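Kirix Releases the Kolero, a Running Shoe It Declines to Call Revolutionary

SEBASTIAN, June 1, 2020 – Kirix is releasing a new running shoe, and the company would like to keep the claims small. The Kolero goes on sale this month for $249 in two colors, chalk and slate.

Most shoe launches promise more speed, more bounce and a better life. Kirix has read plenty of those announcements and doubts most of them. The Kolero has a knit upper, a leather heel patch and a foam sole that the company says is a bit softer than the one on its last model, the Nanar. Will it make anyone faster? Kirix has no proof that it will.

“I get nervous when a shoe company talks about energy,” said Ingeborg Ruchti, head of footwear at Kirix. “We had 1,259 people wear the Kolero before we signed off on it. Most liked it. Some said it felt like the old one with a nicer heel, and I can see why.”

The first run is limited to 2,300 pairs. Ruchti is wary of that word too. “Limited usually means a brand wants you to panic,” she said. “In our case it's what the factory could make by June. If they sell, we'll make more.”

There is no famous partner on the box and no numbered tag on the tongue. The heel patch is real leather and will crease with wear. The chalk version will show dirt – buyers who run on trails may want slate. Sizes run slightly narrow, and Kirix suggests trying a half size up.

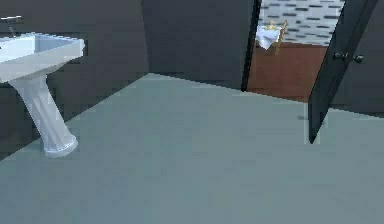
Pedestal sink in a dark-walled room. Computer rendering.

The Kolero will be sold on the Kirix website and in Kirix stores. Unworn pairs can be returned within the store's normal return period. The Nanar stays on sale while stock lasts.

About Kirix
Kirix designs and sells running and casual shoes.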